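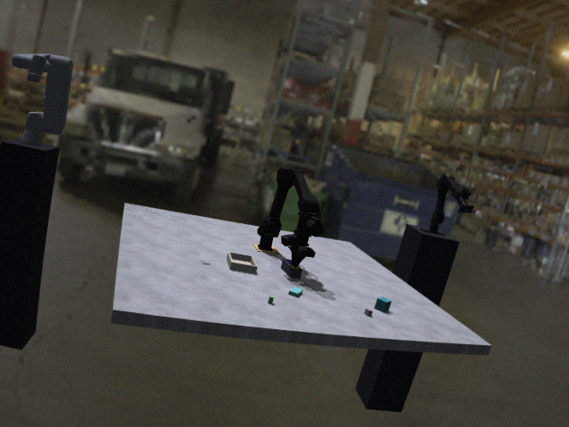 蛾子不就是不好看的蝴蝶吗，费那么大劲数它们干什么？初稿贴到课程讨论区以后，第一条留言就是这么写的，后面还跟了一句：要数也该数萤火虫，至少晚上找得着。

我们读完立刻在群里吵成一团，最后决定把这条留言原样放在报告最前面。说真的，一个多月以前我们自己也差不多是这个想法！

灯下来客：Bolville镇夜间蛾类调查
暑期课程项目报告
2022年8月15日

一、选题经过

小组四个人，原先的题目是调查镇上的路灯亮度，指导老师看完问我们，亮度测出来给谁看。这个问题我们答不上来。当天晚上散会，走到图书馆门口，墙灯下面停着一只翅膀像枯叶一样的蛾，头顶还有一撮翘起来的毛，我们围着它看到灯自动关掉为止。第二天题目就改了。

查资料的时候越看越兴奋。蛾类的种数比蝴蝶多得多，很多花是在夜里由它们传粉的，幼虫又是不少鸟类育雏时的重要食物。而我们在Bolville住了这么久，叫得出名字的蛾一种都没有。于是定了两个问题：镇边的河岸和镇里的花园，夜里来的蛾有什么不同？换一种灯，来的蛾会不会跟着变？

二、地点

两个样点都在步行范围之内。

第一个是Dutis河的旧渡口。岸边是成片的柳树和杨树，再往外是没人割的高草，最近的路灯被堤坝挡住了，夜里相当暗。缺点是潮，幕布挂到后半夜会往下坠，记录纸也发软，后来我们全部改用铅笔。

第二个是Rinaldi花园，在老城墙里面，种着忍冬、月见草、烟草花和一大片薰衣草。花园隔着一条街就是停车场，背景光比河边强不少。园方答应让我们用工具棚旁边的空地，条件是不踩花坛、不大声说话。第二条我们执行得不太好，第一只天蛾飞来的时候有人叫出了声。

三、方法

方法是最普通的幕布灯诱。两根竹竿撑起一块白棉布，灯挂在布前，日落后半小时开灯，到凌晨一点收工。每隔半小时把布的正反两面各看一遍，拍照、登记，登记完的个体用软毛笔轻轻扫到布后面的草丛里。全部个体活体记录，不做标本。

灯用了两种：一种是紫外荧光灯管，一种是暖白色LED灯泡，同一个晚上在两个样点使用同一种灯，隔夜轮换。电源是租来的Zetavlow便携电池箱，重得要命，但一次都没有中途断电，值得表扬。

鉴定先按科分。能到种的到种，到不了的老老实实写“某科未定种”。我们一开始很想把每一只都认出来，有一晚为了一只灰扑扑的小尺蛾翻图鉴翻到天亮，最后还是未定。后来请教了自然史社团的前辈，对方回信说，许多小型种类不看解剖特征根本分不开，专家也会停在属上。读完信大家松了一口气。

重复计数是这套方法的老毛病。扫走的蛾可能又飞回来，我们没有做标记，所以下面的数字应当理解为“登记次数”，和真正的个体数会有出入。

四、结果

整个调查期共登记2,967次。

河岸的登记数多于花园，这一点在意料之中。意料之外的是构成。河岸以草螟和尺蛾占多数，舟蛾几乎只在这里出现，应该和杨柳有关，不少舟蛾的幼虫就吃这两类树的叶子。花园这边夜蛾的比例高得多，天蛾也集中在花园，而且常常不上幕布，直接悬在月见草前面吸蜜，一朵接一朵，速度快得眼睛跟不上。严格说来这些没上布的不能算进登记数，我们把它们另记在一张表上，放在附录里。

两种灯的差别非常明显。用紫外灯管的晚上，幕布很快就热闹起来；换成暖白LED，有时整整半小时只来几只草螟。文献里早有类似的结论，蛾的眼睛对短波光更敏感，可是自己坐在布前等出来的结果，感觉完全不一样！

天气的影响比我们预想的还大。闷热、多云、无风的晚上最好。满月前后天空晴朗，登记数掉得厉害，河岸尤其明显。有一晚下午刮过大风，入夜后气温很低，河岸组守到收工，表上还留着大片空白，那张表我们也照样录入了。

五、几次特别的记录

灯蛾来的那晚必须写一下。前翅是深褐底的白色网纹，看上去很低调，被毛笔轻轻一碰，前翅一张，露出橙红色带黑斑的后翅，所有人都安静了。书上说这是警戒色，突然亮出来可以吓退捕食者。对我们也很有效。

还有一次，花园的幕布上停了一只浅绿色的尺蛾，颜色嫩得像刚长出来的叶子。登记的同学在备注栏里只写了“好看”两个字，后来整理数据时大家都不同意删掉，现在它还在原始表里。

蝙蝠也来过。河岸的灯一亮，过一会儿就有影子在布上方来回掠过。资料上说有些夜蛾听得见蝙蝠的超声波，会突然收翅下坠，我们确实见过几只蛾在半空里直直掉进草里，不过到底是不是在躲蝙蝠，凭肉眼没法下结论。

六、不足

样点太少，河岸和花园之间的差别里混着植被、湿度和背景光，我们拆不开。两个样点用的是同一型号的幕布，但花园的布挂得略低，到中途才统一高度。照片质量前后差别也很大，早期有一部分对焦对在了布的纹理上，给鉴定添了不少麻烦。

另外，调查只覆盖盛夏。早春和深秋的蛾是另外一批，冬天还有成虫活动的冬尺蛾，雌蛾翅膀退化，只能在树干上爬。这个我们特别想看。

七、给想接着做的同学

幕布选纯棉的，洗过一遍再用，蛾停得更稳。头灯调成红光。长袖长裤，领口扎紧，总有一只会往里钻。毛笔多带几支。不要在幕布旁边吃西瓜，来的东西会很杂，而且大部分不是蛾。

看灯的时间也别太长，紫外灯管不要直视，我们每人配了一副防护眼镜，登记时轮流上前。

如果不想熬夜，可以试试糖诱：把熟透的香蕉、红糖和一点啤酒煮成糊，傍晚刷在树干上，天黑后拿手电去看。我们只在花园外面的椴树上试过一回，来了几只体型很大的夜蛾，还有一队蚂蚁。糖浆的配比写在附录最后一页，锅记得当晚就刷。

原始登记表、照片索引和未定种清单都已交到课程资料柜，未定种那一叠欢迎任何人来认，认出来请直接用铅笔写在旁边。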